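From: Jawad Magsi
To: flemaddale-records
Date: 2018-04-10
Subject: Re: [flemaddale-records] Duplicate part numbers after the Minhas import

Hedvika Hájek wrote:

> The Minhas parts catalogue is loaded on the test server. 2,000 rows
> went in without an error, but when I search on a part number I often
> get two hits with slightly different descriptions. One has the colour
> in the title and the other has it in the notes field. Is the importer
> creating these, or were they in the source? I would also like to know
> if it is safe to start attaching photographs, as I have a folder of
> them ready and would rather not do it twice.
>
> Hedvika

The duplicates were in the source. I ran the export through a sort on part number before it went anywhere near the importer, and 1,391 of the 2,000 rows have a number that appears once only. The rest share a number with at least one other row. The importer treats the row ID as the key and does not look at the part number at all, so it had no grounds to complain.

Most of the shared numbers come from the changeover at Minhas in September, when the old Pliltel catalogue was merged into theirs. Pliltel wrote numbers with a trailing letter for the finish. Minhas stripped the letter and moved the finish into the title, but left the original rows in place. You can tell the two apart by the supplier field: the older rows have it blank.

Please do not delete the blank-supplier rows by hand. Purchase history hangs off the row ID, and a deleted row takes its history with it. The merge script moves the history first and then retires the old row. It needs a mapping file with 3 columns: old ID, new ID, and which description to keep. I have filled in the first two. The third is a judgement call and I would like somebody who knows the stock to do it.

On photographs: yes, go ahead, but attach them to the part number and leave the row ID alone. Attachments keyed on the part number survive the merge. I tried it with one file on the test server and it displays properly at both thumbnail and full size.

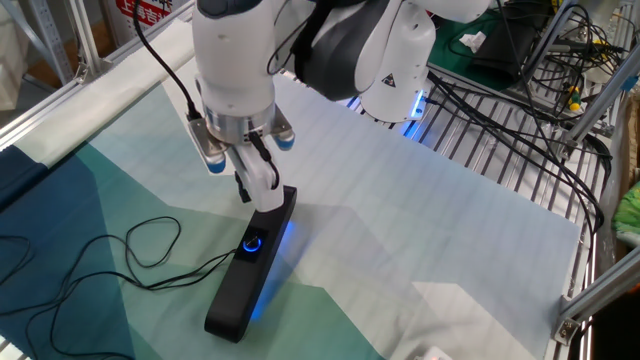 Gripper holding a black device.

The caption field accepts up to 711 characters and truncates the remainder without a warning. If your captions are coming out of a spreadsheet, check the longest one before you load the folder. Accented characters are fine provided the sheet is saved as UTF-8. The default on the office machines is something else, and your own surname will come out mangled in the credit field if you forget.

Two smaller points. The unit field is inconsistent - "metre", "m" and "mtr" are all in use - and the search treats them as different values. I will normalise these to "m" in the same pass as the merge. The Drudivach price list also uses commas as decimal separators, so leave it out of the test load until I have written a converter for it.

If you send back the mapping file with the third column done, I will run the merge on the test server and post the log to the list. The live server stays as it is until you have looked through the result.

Jawad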